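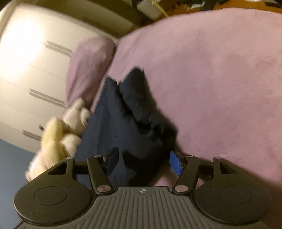

4. Outer garments between two wearings

Dec 18, 2019
Harriet Holloway and Yung-ching Tang

4.1 The problem of the half-clean garment

Studies on domestic laundry have mostly followed the garment from the body to the basket, and from the basket to the machine. For shirts and underwear this path is short and quite regular. For jackets, fleeces and thick pullovers it is not so. These garments are worn many times before they are washed, and in the days between they must be somewhere in the home. In our material this waiting time makes up the larger part of the life of the garment, and yet the existing literature says little on it.

The households in Drilbridge had several expressions for a garment in this condition. One participant called it "resting", another "on the go", and a retired teacher wrote in her diary simply "not dirty". We use the term half-clean. By this we mean a garment which the owner has worn and intends to wear again before washing, and which the owner does not wish to put together with the freshly washed clothes. The last part of the definition is important. A few participants returned worn jackets directly to the wardrobe and saw no difference between them and the clean ones. Such entries were coded separately and are treated in Section 5.

4.2 Diary entries

The diaries were kept by 36 households during 11 weeks, beginning in June, so that both the warm season and the first cold evenings are included. Each time an outer garment was taken off at home, the participant noted the kind of garment, the place where it was put, and the next thing that happened to it. After removing the entries without a place we had 3097 entries. The handwriting was in some cases difficult, and where the two authors read a word differently the entry was discussed until we agreed.

The places fall in a natural way into two groups. The first group contains places made for clothes, such as hooks, rails, wardrobes and coat stands. The second contains places made for something else: chair backs, banisters, door handles, the end of the bed. We had expected that the second group would be used chiefly in small flats, where hooks are few. This was not confirmed. Households with a wide hall and many hooks also used the chair, and they used it for the same garments. When we asked about this in the interviews, the answer was often that the hooks in the hall belong to coats. A light jacket is felt to be closer to indoor clothing, and people wish to have it near to them in the evening.

4.3 The garment type and its surface

The zipped jacket without a hood proved to be the most difficult type to place in our scheme. It is worn outdoors in spring, under a coat in winter, and at the desk when the heating is low. Participants did not agree even on its name: jacket, fleece, top, cardigan and "zip thing" all appear, sometimes for the same item in the same diary. For this reason we asked the participants to name the fastening and the collar also, and not only the kind of garment (Figure 3).
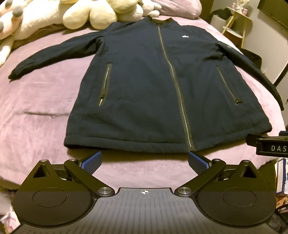
Figure 3. Navy zip-up jacket with a stand-up collar and two zipped front pockets, laid flat on a bed.

The surface of the fabric plays a larger role in the decision to wash than we had foreseen. Smooth shell fabrics were judged by visible marks, and these could be wiped away with a cloth. Brushed and napped fabrics were judged by smell, and by what had collected on them: hair, dust, small fibres from blankets and from other clothes. Dark colours made this more pressing. Several participants described a jacket which "looked dirty but was not", and they solved the question with a sticky roller or a brush (the name Dusto is used in two diaries as a verb) and then wore it again. We count this as maintenance. It puts off the washing, sometimes by several weeks, and it should be considered when washing frequency is used to estimate how much water and energy a household needs for its clothes.

Pockets had also an effect. A jacket with zipped pockets tends to be used for keeping things, and keys, tickets and lip balm stay inside between the wearings. Participants were slower to wash such jackets, and some admitted that the task of emptying the pockets was enough to delay it. One father kept a jacket out of the wash for a whole month while he looked for the bus pass that was in it.

4.4 The bed as a working surface

The bed appears in the diaries in two different functions, and it took us some time to separate them. In the first, the garment is dropped there on arrival and moved later, at the latest when somebody wants to sleep. These entries are short and often a little apologetic in tone. In the second, the garment is laid out on purpose, usually flat and with the front upwards, in order to be looked at, brushed, folded or packed. Most bedrooms have no table of a suitable size, and the bed is the only large flat surface that is both soft and considered clean.

This consideration has its limits. In 11 households there was a rule that clothes worn on public transport must not touch the bedding. Where the rule existed, a blanket or a bedspread served as a border: the worn jacket could lie on the blanket but never on the sheet. The blanket itself was then regarded as half-clean, and nobody could say with certainty when it should be washed. Similar rules are reported in the interview study of Sernetti, although her participants lived in shared student rooms, where the bed is also the sofa.

Folding was done on the bed more often than anywhere else. Zipped jackets were folded in fewer cases than pullovers. The reason given was that the zip makes a stiff line and the folded packet does not stay flat – the participants preferred to hang them, or to leave them as they were. We return to this point in Section 6, where the storage furniture of the households is compared.

Related items

Counting the wash: what laundry diaries leave out
Hooks, rails and chairs: storage furniture in rented flats
Who may sit on the bed? House rules on worn clothes
Pilling and lint on brushed knitted fabrics
A note on coding handwritten diaries with two readers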